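Morna newsletter – November

News from the teaching table

We use cookies to remember your newsletter settings. By continuing to read, you accept this. Manage preferences

Many of you have written to us after the last issue and asked how the drawer task is going. I promised Ditte Ásgeirsdóttir that I would write a short piece about it, and it became a little longer than she wanted.

For new readers, the drawer task is one of the jobs we want the robot at Tanui to learn. It must open a small drawer in a plastic organizer and close it again, and it must not push the whole box across the table. For a person this is nothing. For a robot the box is light, the handles are small, and the plastic is transparent, so the cameras do not always agree where the front begins.

We decided in the spring to teach it by hand. The person who teaches holds a gripper in each hand and does the job with these, instead of with the fingers. The grippers have the same kind of jaws as the robot, so the robot can later copy the movement without much translation. Seidu Kyei has done most of the recordings, and he is now so used to the tools that he complains when he must open a drawer at home with bare hands.

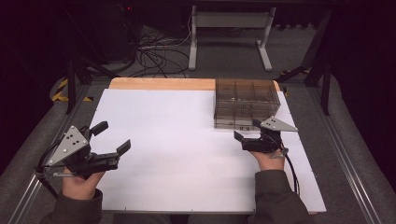

The first weeks were slow. We recorded 91 demonstrations and then had to throw away almost all of them. The reason was simple and a little embarrassing. Every one of us had a different way of doing the task. Seidu kept the box still with one gripper and pulled with the other. Lucian Grecu pulled first and corrected the box afterwards. I myself tried to hook the handle from the side, and I was quite proud of it, but the robot learned from me only to scratch the front panel.

So we wrote down a few rules. Both grippers start open. The left one goes to the box first and holds it, gently. The right one comes to the handle from the front, closes, waits one moment, and pulls. No talking during the recording, which was my rule, because I have noticed that people move their hands when they explain something. After the rules we started again from zero, and by the end of October we had 438 recordings that we are happy with. Lucian has looked through every one of them, and he asked me to mention that.

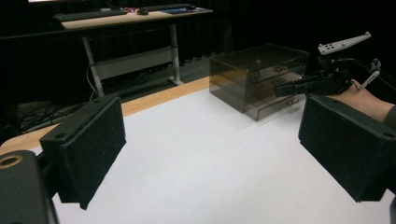
Would it not be easier to steer the robot by remote control and record that?

We tried this too, for two weeks, with the Gruleo controller, and for some tasks we still use it. With the drawers it was tiring, since the operator sits at a distance and does not feel when the jaws touch the handle. A demonstration took several times longer than by hand, and the movements became careful in a strange way, with many small stops. The robot copied the stops as well. With the grippers in the hands you feel the drawer, and the recording looks like a normal person who opens a drawer.

There is also a weak side to our method. A person has shoulders and can lean, and the robot arm stands where it stands. Some of the nicest demonstrations can not be repeated by the robot at all, and we find this out only later, on the computer. Hafþór Eyvindsson has written a small check which marks these recordings the same evening. It has already saved us much time, and also some arguments.

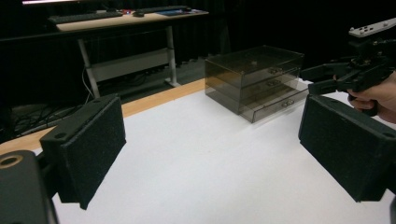
Drawer practice with the hand-held grippers.

What comes next? The first training round on the new recordings is finished. The robot opened the bottom drawer in most of the attempts. The top drawer is still a problem – it pulls a little upwards and the box tips. We think we have too few recordings of the top drawer, so the coming weeks will be mostly about this one. After that we want to put small things into the drawers and see if the robot can take them out again. Ásdís Kárason is preparing a list of objects, and she would be glad for suggestions, but please nothing smaller than a button.

We are also looking for two more people who would like to teach. You do not need any technical background. You need calm hands and patience for 33 drawers in one morning, with a coffee break in the middle. We show you how the grippers work and you practice as long as you like before we record. Write to Ditte, or come by the Vidano building before noon and ask for the teaching table.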